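# Tollow supplier hours set

Working hours and pay answers from garment suppliers, collected for the Tollow project on labour rights in textile trade. Put up in a hurry, sorry, will tidy.

Last changed 16 January 2021. Contact: Merike Jaunzems.

## What's in it

228 rows, one per supplier return. 12 columns. Two files: `returns.csv` and `codes.csv`. Join on `site_id`.

Covers sites selling through Gonden and Jallbridge. Sikora returns not in yet, waiting on permission to publish.

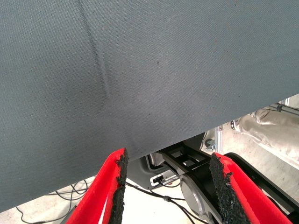

Blue-gray twill, hem side.

## Known problems

- `overtime_wk` is self reported by managers. Treat with care, workers were not asked seperately.
- Blank is not zero. Blank = question skipped.
- Pay is in local currency, no conversion done.
- Grievance column is free text, some of it translated, some not. Spelling all over the place.
- Site names removed. Please dont try to work them back out, people could lose jobs over it.

## Use

Fine for research, teaching, campaign work. Not for ranking single factories, the returns are too thin for that. Not for commercial audit scoring either.

Say where you got it if you publish. Corrections to Merike, with the `site_id` in the subject line.

## To do

- recode the contract type field
- September returns, second batch
- proper licence file

Related
Tollow question sheet (English)
Notes on purchasing terms, Jallbridge
Gonden returns: column changes
Trade clauses reading list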